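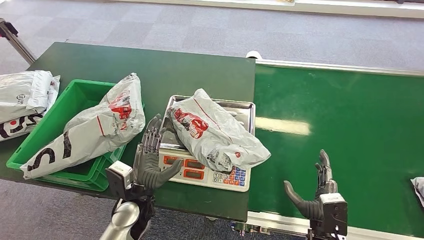 Oriane_colis

Membre, 34 messages

Peser ses sachets d'expédition avant le convoyeur : comment vous organisez-vous ?

Bonjour à toutes et à tous ! Je me lance dans la préparation de commandes et je suis ravie, vraiment, c'est un travail que j'adore déjà (si, si, même les soirs de novembre). J'ai une table vert foncé collée à un long convoyeur, une balance blanche avec plateau inox posée au milieu, un bac vert à gauche, et tout le monde me dit que c'est un luxe pour une débutante.

Mes envois partent presque tous en sachets plastique blancs souples, des vêtements surtout. Je les enregistre dans Parnura, le logiciel de suivi, qui me demande un poids au gramme près pour chaque envoi. Et c'est là que ça coince un peu. Quand le sachet est bien gonflé, il dépasse du plateau d'un côté, et je me demande si le chiffre que je note est bon. Je repèse le même sachet deux fois et il m'arrive de trouver un écart de 2 grammes.

Autre souci, l'ordre des opérations. Je prends dans le bac, je pèse, je colle, je pousse sur le convoyeur, mais les sachets glissent les uns sur les autres et j'ai toujours une petite pile qui se forme au bord de la table. Est-ce qu'il vaut mieux deux bacs ? Un seul, mais plus grand ? Je suis preneuse de toutes vos astuces, même les toutes bêtes !

Merci d'avance, ce site m'a déjà sauvée plus d'une fois.

Oriane_colis

3 réponses

Bertille_emballe

Bienvenue, quel plaisir de lire quelqu'un qui aime la pesée, on est trop rares !

Pour le débordement, ça dépend de ce que touche le sachet. S'il dépasse dans le vide, le poids est juste, tout repose quand même sur le plateau. S'il touche la table, le bord du convoyeur ou le boîtier de la balance, une partie du poids part ailleurs et tu lis trop léger. Regarde par-dessous, tu verras tout de suite. Avec les sachets mous, le coin qui pend est le grand coupable.

Ce que je fais, et ça marche super bien : je chasse l'air avec le plat de la main avant de fermer, puis je replie le haut du sachet sous lui-même et je le pose dans la longueur du plateau. Si tes articles sont vraiment volumineux, pose une barquette rigide sur le plateau, fais la tare, et mets le sachet dedans. La barquette doit tenir entièrement sur l'inox, bien sûr.

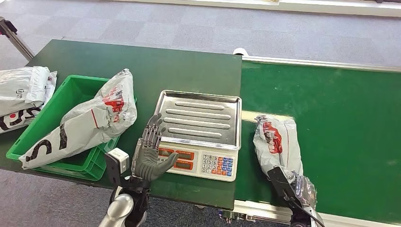
Pense aussi à regarder le zéro entre deux colis. Plateau vide, affichage à zéro, et seulement ensuite le sachet suivant. Je le fais à chaque fois, c'est devenu un réflexe et j'en suis très contente, parce qu'un jour j'ai pesé toute une tournée avec la tare de la barquette restée en mémoire... 90 envois à reprendre ! J'en ris maintenant, mais ce soir-là beaucoup moins.

Tes 2 grammes d'écart, je ne m'en ferais pas une montagne. Vérifie d'abord l'échelon de ta balance, il est indiqué sur la plaque ou dans la notice. Si elle affiche de 2 en 2, tu es simplement entre deux valeurs. Sinon, contrôle que les quatre pieds portent bien et que la table ne tremble pas quand le convoyeur tourne. Chez moi c'était ça : j'ai écarté la table de la largeur d'un doigt et les chiffres se sont calmés. Un bonheur !

Pour les bacs, je dirais deux, sans hésiter. Un à gauche pour ce qui attend, le convoyeur à droite pour ce qui est fait, et le deuxième bac par terre pour les sachets à problème (adresse illisible, fermeture qui bâille, poids bizarre). Et dans le bac, range-les debout comme des dossiers, le haut vers toi. À plat ou en travers, ils glissent, c'est fatal.

Bertille_emballe

lepetitquai

Achète une balance plus grande et puis voilà. J'ai une Pundon, jamais eu de souci.

Garance49

Je plussoie Bertille sur presque tout, sauf le bac par terre, mon dos dit non ! Je mets les cas à part sur une tablette à hauteur de hanche et c'est le jour et la nuit.

Pour la pile au bord de la table, essaie de ne sortir que ce que tu pèses. On a envie de prendre de l'avance en préparant trois ou quatre sachets à côté, je le faisais aussi, et c'est comme ça qu'on colle l'étiquette de l'un sur l'autre. J'ai envoyé la commande 1849 à la mauvaise cliente à cause de ça (elle a été adorable, elle a même voulu garder l'écharpe).

Une dernière chose que j'aime beaucoup : si tu en as la place, tourne la balance très légèrement vers toi pour lire bien en face. Et note le poids avant de reprendre le sachet en main, jamais après. J'ai un carnet à carreaux pour les jours où le logiciel rame, avec une colonne numéro, une colonne poids, et je recopie le tout à la pause de 16 h.

Tu nous diras ce que donne l'essai avec la barquette ? Je suis curieuse de savoir quel format tu prends, je cherche justement à remplacer la mienne qui est fendue.

Garance49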